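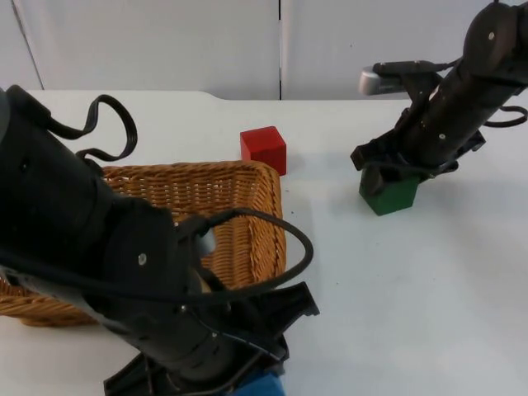
Two arms, one basket: a green block in the grip of the right-hand arm during practice at the Trudivton robotics club.

The basket was not supposed to be the hard part. When the members of the Trudivton robotics club sat down in January to pick a spring project, they argued for most of an evening about software, a little about money, and not at all about wicker. The basket came from somebody's kitchen. It had held bread.

"I thought of it as packaging," says Rommel Baluyot, who advises the club and teaches physics upstairs. "You need a place for the blocks to go. Fine, get a basket. I gave it less thought than I gave the snacks."

The task the club chose, after a vote that had to be held twice, is one any toddler would find insulting. There are wooden blocks on a white table. There is a basket. The blocks go in the basket. The twist is that two robot arms have to do it together, sharing the table without knocking into each other, and that no student may touch the controls once a run begins. The regional meet in Griten gives every team 20 minutes for its demonstration. The club's first complete attempt took longer than that and ended with both arms parked politely over the same corner, each waiting for the other to go first.

"Like two people at a door," Baluyot says. "Except people eventually get embarrassed."

The club has seven members this year, up from a number that Baluyot prefers to describe as "intimate." They meet in a room behind the wood shop, where the air smells of pine and the clock has been wrong for long enough that everyone does the subtraction automatically. The arms are black, jointed, and trailing cables, and the students have named them Left and Right. There was a proposal for better names. It went to a vote, and the vote is still technically open.

What the members do at practice looks from the doorway like very little. One student sits at a laptop. Another sets a block down on the table, steps back, and says "clear." An arm swings over, thinks about it, and closes its fingers. Sometimes the fingers have a block between them and sometimes they have air, in which case the arm lifts the air with great care, carries it to the basket, and drops it in.

These deliveries of nothing are written down along with everything else. The log is a spiral notebook with a melted corner, and by this spring it had reached attempt number 563. The entries began in full sentences. "Right arm approached red block from the side and tipped it over, suggest a steeper angle." By the 200s they had shrunk to "tipped." Somewhere in the 400s a sophomore took over the pen and introduced a system of small faces.

Leafing through it, you can see where the wicker starts to cause trouble. A plastic bin would have had flat sides and smooth edges. A basket has a raised rim with opinions of its own. Blocks dropped a little short would land on the rim, rock there while seven teenagers leaned in to help with their shoulders, and fall back onto the table. Then there was the weave, which turned out to be excellent at catching the tip of a gripper finger. On one occasion Left picked up the basket by accident and moved it several inches, while Right went on placing blocks with total confidence in the spot where it had been.

The obvious answer was to buy a plastic bin, and Baluyot suggested it. The club was offended. By then the basket had become a point of honor – if the arms could manage that thing, the argument went, they could manage anything. He did point out that the judges in Griten award no points for a difficult basket. This was noted in the log, with a face.

So they worked around it. The drop height came up a little. The arms were taught to approach from farther over the middle, and to open their fingers more slowly. The business at the corner was settled by giving Right priority, a rule so simple that two members had spent three weeks building a much better one before admitting it lost to the simple one every time. The better one is still on the laptop in a folder called "later."

Money has been less of a philosophical question. The year's budget was $2000, most of it from a pancake breakfast and a grant from Puredico, a packaging company on the edge of town that asked in return for a thank-you note and got one signed by all seven members and, in crayon, by somebody's little brother. A good part of that went to replacement cables. The rest went to a camera mount, a box of screws in a size nobody has needed since, and the entry fee.

Their main competition this year is Aquino, the school across the river, whose team has matching jackets and, according to rumor, an arm that can fold a towel. Trudivton's members discuss the towel often. They have decided that it is probably a washcloth.

At the practice I sat in on, the goal was five clean runs in a row. The first was clean. The second was clean, and the room went quiet in the way a room does when everybody has agreed not to mention something. On the third, Right took hold of a block, carried it across the table, and stopped short of the basket. It hung there. The student at the laptop leaned closer to the screen. The one with the notebook uncapped her pen.

A cable had come loose at the wall. Somebody's backpack was sitting on it.

"Does that count?" one of them asked.

There was a long discussion, with reference to the rules. Baluyot ate a pretzel and stayed out of it. In the end they started over from one, and the pen drew a face I hadn't seen before, with the mouth perfectly straight.

The club's open practice is on May 1, 2023, in the room behind the wood shop. Visitors are welcome, and are asked to watch where they put their bags.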